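August 13, 2020
Joston gripper kit on trial, bench two

Spent a good long while with the Joston kit again, and I have to say I'm warming to it. The wrist brackets went on without a fight, though I'd still like a better route for the purple cable at the elbow. Thin plastic is the job I care most about, so on to the black bag.

Right arm and wrist view:
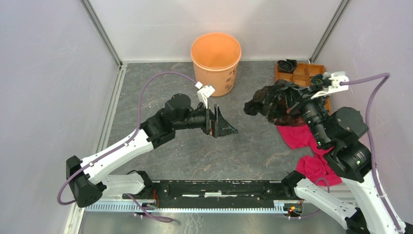
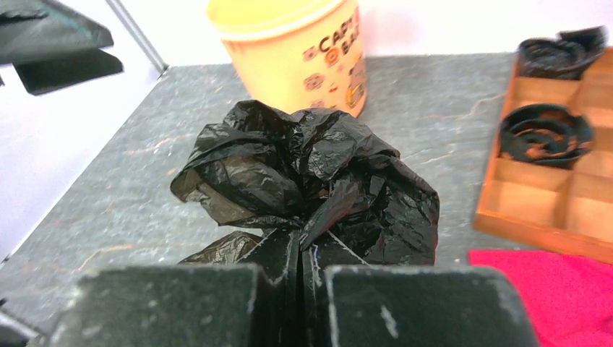
Still to settle before we order

Vasylenko quoted 324 for spare fingertips, and I want to know if that's per pair. Lidport rates theirs for 2,000 grips, so please ask Joston for the same figure. Softer pads too, if they have them!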